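Projects > Workshop > Gripper pads, the "lifetime" kind

The Jultitz pads were sold to us in March as good for the life of the tool. I had my doubts then and I have more now. What follows is a short gallery on pad failure at the Flermont bench, put together for anyone who is about to sign for the same kit. The job is simple on paper: two grippers, a pair of shoes, pick up, turn, set down, repeat. The foam on the fingertips is the only soft thing in the whole arrangement, and it's the part that quit.
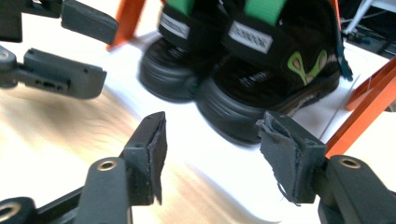

The fault log says "slip" 14 times before anybody wrote the word "pad." Slip is what the software calls it when the fingers close and the thing they were supposed to be holding isn't where it ought to be. The supplier's first answer was to raise the closing force. We did that, and the slips dropped off for a while, and then they came back worse. I don't find that surprising. If foam is tearing, squeezing it harder is a strange cure.

Their second answer was that shoes are "an aggressive object class." Maybe so. Shoes have ridged soles and stiff heels, and they were also in the sales presentation, so I'm not sure who was meant to be warned.

The count stood at 2,207 closes when we stopped the run. The sheet that came in the box has a line about checking the pads every 100 closes, in small type, under the warranty terms. I would call that a maintenance schedule. The sales rep called it a suggestion. Whichever it is, it doesn't sit well with "lifetime."
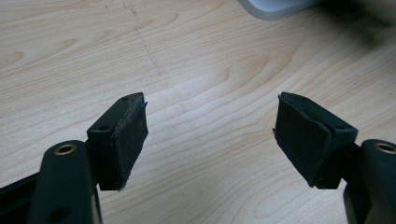

A ragged edge matters for more than looks. Once a flap lifts, it can fold under on the next close, and then the two sides no longer meet the load evenly. The item twists, and the person standing nearby reaches in to catch it. That last part is what got this written up as a safety matter. We had one hand closer to the fingers than it should have been – no injury, but the stop button was a long reach away, and it has been moved since.

Juritz offers a molded pad that is supposed to fix all this. The brochure has a very nice graph with no numbers on one side. We've asked for 5 sets to wear out ourselves before we believe any of it, and so far we have a delivery estimate and no pads.

Until they arrive, the rule at the bench is a look at both faces before every run, and any lifted foam means the tool comes off. It's slow – I've had complaints. The old log stays pinned up by the door, and the refund request is still open.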